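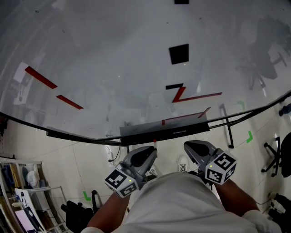 ### 3.2 Tabletop and surface markings

All placement trials were carried out on the Relletti table, a light grey top with a glossy finish and a curved black rim. The curved outline was kept for the whole study, although it complicates the use of a rectangular coordinate grid. Positions were therefore recorded relative to taped marks on the surface, and distances to the rim were measured along the shortest line from each mark.

Marks were made with red and black adhesive tape. Isolated strips give a direction only. Compound marks, built from two or more strips, give both a direction and an origin, and were assigned to the trials in which the final orientation of an item was scored. Figure 2 shows several marks of both types.
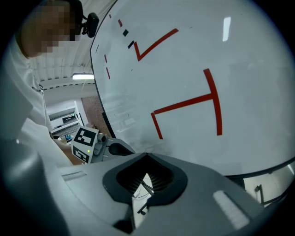

**Figure 2.** Red tape marks on the glossy surface, with short red and black dashes along the rim.

Tape was preferred to printed targets for two reasons. It can be lifted and laid again between blocks, and its edges stay legible under overhead lighting. The second point matters on a reflective top. Glare from the ceiling lights produces bright elongated patches that shift with the viewing position, and furniture in the room appears as faint grey shapes on the surface. In the pilot at the Omoregie site, 261 of 3,103 placements were excluded when the annotators could not separate an item's outline from a reflection. Nearly all of these lay more than a hand's width from the closest mark.

Following the pilot, the marking procedure was changed as follows:

- compound marks were laid first, and single strips were fitted around them;
- strips that had lifted at one end were replaced before the next block;
- the surface was wiped with a dry cloth between blocks, with no polish applied.

The main study comprised 1,000 placements on the same top. Two annotators scored each placement independently, using the protocol described for the Susis set. Disagreements were settled by a joint second reading. Results for the matte Gruvell top, which was marked in the same way, are reported separately in Section 4, as the two finishes differ in the visibility of black tape at low viewing angles.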